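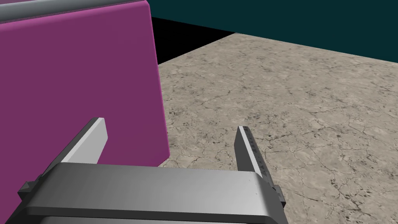
Color and Mood in Small Rooms
Final report, Design & Behavior elective
Group: Lorna Manalo, Laine Dzene, Malachy Tully
10 April 2024

What we wanted to know

Does wall color change how long people stay in a study room? We thought warm = longer. Mostly wrong, see results.

Method

Short survey, 26 students, all from our year. Each one picked a color card for a quiet room and one for a group room, then wrote why. Also read two older class reports, one of them by Mairéad Ó Briain, which helped alot with the wording of the questions.

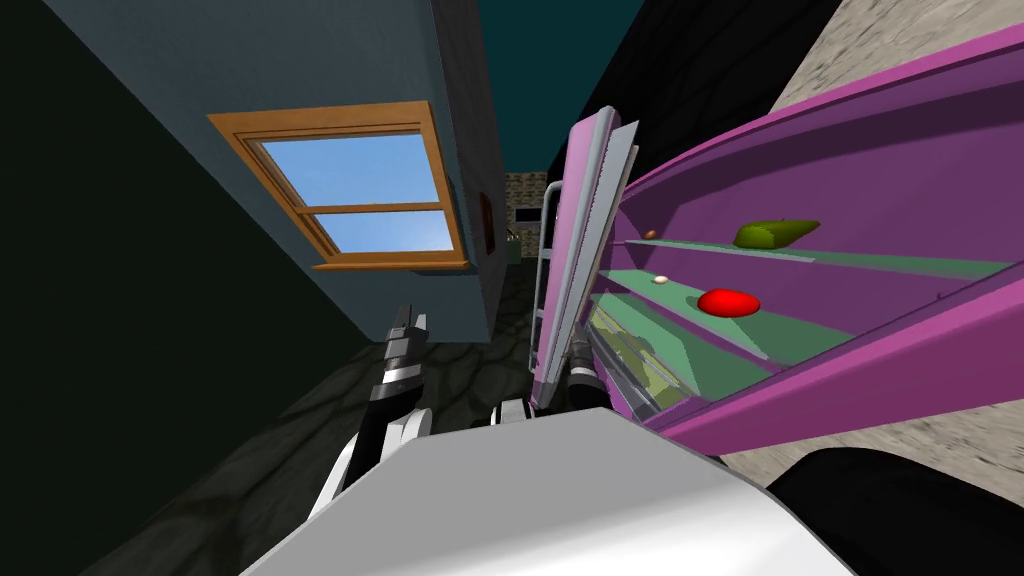

Fig. 2. Blue-gray wall with a wood-framed window.

Results

Blues and grays won for the quiet room. Group room was all over the place – yellow, green, one vote for black. Reasons were pretty vague ("calm", "not like a hospital"). A lot of people wrote about light instead of color, and we didnt ask about light at all. Should have.

Problems

Sample too small. Cards looked different under the hallway lamps. Question 2 was confusing and we only fixed it after the first few people had answered, so those are left out of the totals.

Next

Redo it in June with bigger cards and a question on windows. Laine has the raw answers if anyone needs them.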